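Plistton Corner Desk – Owner's Manual
Section 4: Placing the desk, leveling and daily care

This section starts when the frame is built and the top is screwed on (see Section 3). If the screws under the top are not yet fully tight, please go back and finish them before you move the desk.

4.1 Before you place the desk

Choose the position for the desk while the floor is still free. Stand for a moment where the chair will be and look at the window, the door and the wall outlets. The desk is heavy once it is complete, and moving it a second time is not pleasant work.

Note: The long side of the desk can be on the left or on the right, according to how you built it in step 3.6. If you wish to change the side now, the top must come off again.

1. Sweep or vacuum the floor where the feet will stand. Small stones under a foot will scratch the floor and make the desk stand wrong.

2. Wipe the floor with a slightly damp cloth and let it dry completely. On a floor of oiled wood, use only the product which the floor maker recommends.

3. Put the felt pads (bag 356) on the feet if the floor is wood, cork or vinyl. On carpet, leave the feet without pads. Press each pad for a slow count of ten.

4. Lift the desk with two persons, one at each end, and hold it by the frame. Put it down on all feet together.

CAUTION: Do not pull or push the desk across the floor. A leg can bend at the joint, and this kind of damage is not covered by the warranty.

CAUTION: Do not lift the desk by the top. The screws hold the top down well, but they are not made to carry the weight of the frame.

4.2 Distance to walls and other furniture

Leave a gap of 2 inches between the back edge and the wall. In this gap the cables can hang freely, and the wall does not get dark marks from the edge. If there is a radiator behind the desk, the gap must be much larger – please follow the radiator maker's instructions here.

The open side needs space for the chair to roll back and turn. Drawers and cabinet doors near the desk must open fully without touching it. Check this with the chair pulled out, and not only with the chair under the desk.

If the floor has a pattern, place the desk according to the wall and not according to the floor lines. Many rooms are not fully straight, and a desk which is parallel to the pattern can look crooked beside the wall.

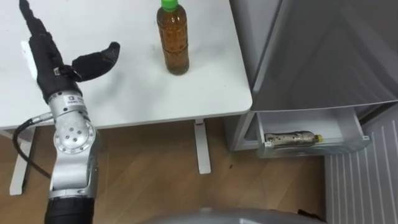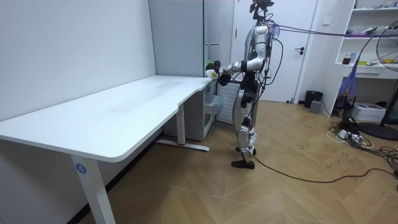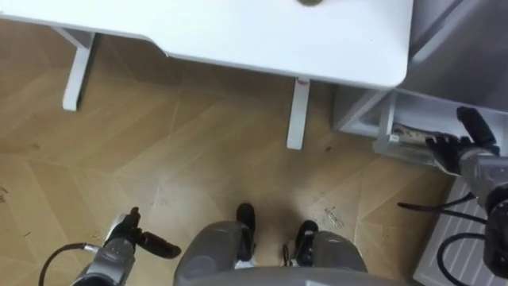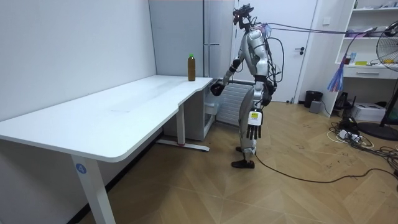 Different views of a white top.

4.3 Leveling

You need a spirit level and the flat wrench from the tool bag. A small coin can replace the wrench if you have lost it, but it takes more patience.

1. Put the spirit level on the long side of the desk, in the middle, parallel to the front edge. Read the bubble and write down which end is lower.

2. Turn the spirit level so that it goes from front to back. Read again.

3. Ask a second person to take the weight off the lower leg. Turn the foot of this leg counterclockwise to make it longer. Make one half turn, lower the leg, and read again.

4. Repeat on the short side of the desk. A change on one side always changes the other side a little, so please go back to the first reading before you finish.

5. Press with a flat hand on each corner. If the desk rocks, one foot does not touch the floor. Turn this foot only, until the rocking is gone.

6. Tighten the lock nut on each foot.

Note: The foot must not be turned out further than the red line on the thread. If you see the red line and the desk is still not level, put a hard spacer under the foot. Folded paper is not suitable, it becomes flat after some weeks.

Check the level again after one month. New frames settle, and so do new floors.

4.4 Cables

Put the power strip in the tray below the top before you connect anything. The tray opens to the front. Lay the thick cables first and the thin ones on top, and close the straps only by hand.

One cable should go down to the floor – the cable of the power strip. Fasten it along the rear leg with the clips from the bag. Leave a loose loop near the outlet so that the plug is not under tension.

CAUTION: Never connect one power strip to another power strip.

4.5 Cleaning the white top

Dust the top with a dry microfiber cloth. For normal dirt, mix 200 ml of lukewarm water with one drop of dish soap. Wring out the cloth well, wipe, and then dry the surface with a second cloth. Give attention to the front edge, where the sleeves rest. It becomes gray earlier than the rest, and so slowly that you may not notice it.

Pencil: use a clean white eraser with light pressure.

Ballpoint pen: use a little Clena Surface Spray on a cloth, never directly on the top. Test first in a place below the edge. Leave it for a short moment, then wipe with water.

Coffee and tea: wipe immediately. For an old ring, lay a damp cloth on it for ten minutes and wipe again.

Glue from tape or labels: warm it with the hand and roll it off with the finger. Do not use a blade.

CAUTION: Scouring powder, acetone and the rough side of a sponge will make the surface dull. A dull place cannot be polished back.

4.6 If something is missing or damaged

Look first in the cardboard corners of the packaging, where small bags like to hide. Replacement feet, pads and lock nuts are sent free of charge during the warranty time. Write to the parts desk, attention Telma Retamal or Musa Tamuno, and give the number from the sticker below the top. Please tell us also on which side you built the long part, because the two rear legs are different.

Continue with Section 5, Drawer unit.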